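Notes from the Night Desk

The February overnight at the Mirnmont is behind us, and everyone came home with the same number of fingers they left with. For new readers, the Mirnmont is the old hotel above the creek, closed except to people like us and to pigeons. We had it from nine in the evening until the owner's nephew wanted his keys back.

The main business was trying out the Plekutero, the new vibration sensor the group bought with the bake sale money. It sits on the floor, looks like a hockey puck, and lights up when anything moves nearby. Anything includes trucks on the county road, the boiler, and Bình Từ shifting his weight from one foot to the other. In the first hour it went off 104 times. We had a brief, excited discussion about a busy haunting before somebody turned the sensitivity down to 3.

After that it behaved. We put it in the second floor hallway, outside the linen closet where guests used to report a woman humming, and it stayed dark until ten past two. Then it lit once, for a good long while. The audio recorder next to it has a soft thump at the same moment and nothing else. Bình thinks it was a pipe. I think it was a pipe too, but I would like it noted that I thought so while standing very close to the exit.

We also had the old Talis meter along for comparison. Longtime members will remember the Talis from the church basement, where it detected a refrigerator. It read flat all night except in room 12, where it detected the wiring. If you're taking it out this spring, please check its battery door, which is now held on with a hair tie.

A word on baselines, as we got this wrong again. Before you set up any sensor, walk the building with the lights on and write down what hums, drips, rattles or leaks air. Then leave the thing running in an empty room for half an hour and go eat your sandwich somewhere else. Our log from the Mirnmont runs to 422 entries, and most of them are us.
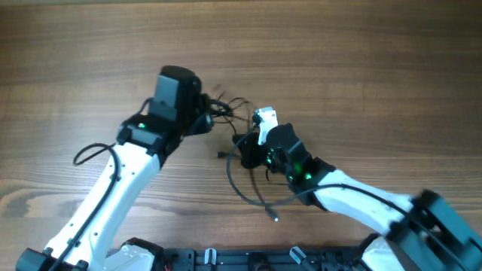 The trigger log and the audio clips are in the shared folder, under Hallway. Headphones help. If you hear humming on the third clip, please listen again before writing to me, and consider that Bakke was in the stairwell and is fond of show tunes.

The Plekutero can be borrowed for up to two weeks. It goes out with its case, its charging cord and the small foam feet, and last time it came back with one of those. Sign the sheet. We'd like to get back into the Mirnmont before the nephew finds a buyer, so tell Bình which nights you can't do. Bring a chair, and dress for a building that gave up on heat past the lobby.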